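Jun 14, 2023
Kourosh Ghasemi
2 min read

Small storage, bench notes: white vanity organiser

Continuing with the dressing-table pieces from the Stonik order. The tray sets are finished and written up separately. Today was the organiser with the mirror, single drawer and open side compartment.

Assembly first. The mirror frame locates in the back of the body and needs firm, even pressure on both sides. Pushing one side home before the other leaves it slightly skewed, and the lid then catches on the lower edge of the frame. Took it out and refitted it once. No tools needed.

Drawer travel is acceptable. There is side play at full extension, less with the drawer half out. The knob is central on the front, so a straight pull is easy, but a pull from one corner makes the drawer rack and stick. Lubricating the runners is not worth trying until we have the cycle figures. Steinarsdóttir specified 3,000 open-and-close cycles for the last drawer unit and I propose to keep the same number so the results can be compared.
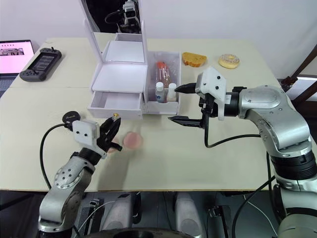
The side compartment is the more useful part of the design. Tall items can lean towards the back and small bottles stand in front of them, where the low partition stops them sliding about. Bottles with narrow bases still tip if the unit is moved quickly. Anything kept in there should be loaded with the heavy items at the back. I would like the partition a few millimetres higher, but that makes the compartment harder to wipe out, and Karumance complained about exactly that on the earlier sample.

The lid marks easily. Fingerprints show on the gloss under the bench lamp and a dry cloth only moves them. Damp cloth, then dry, clears them. No scratches from the cloth so far, though I have not tried the coarse ones from the Pluta box.

Level check: 97 mm from table to lid at the left front corner, 97 at the right. Good enough.

To do:
- weigh the body with and without the mirror
- drawer cycles, empty, then repeat with a load
- tip test with the drawer fully open, 4 runs
- ask Stonik whether the knob is sold as a spare
- clear the table before the tip test, food included

The second sample is due in September. Do not throw out the packing from this one; the corner pieces fit the mirror and we will need them for the return.

Recent entries
Tray sets: stacking and fit
Drawer unit, cycle results
Cleaning cloths compared
Hinged boxes, part 2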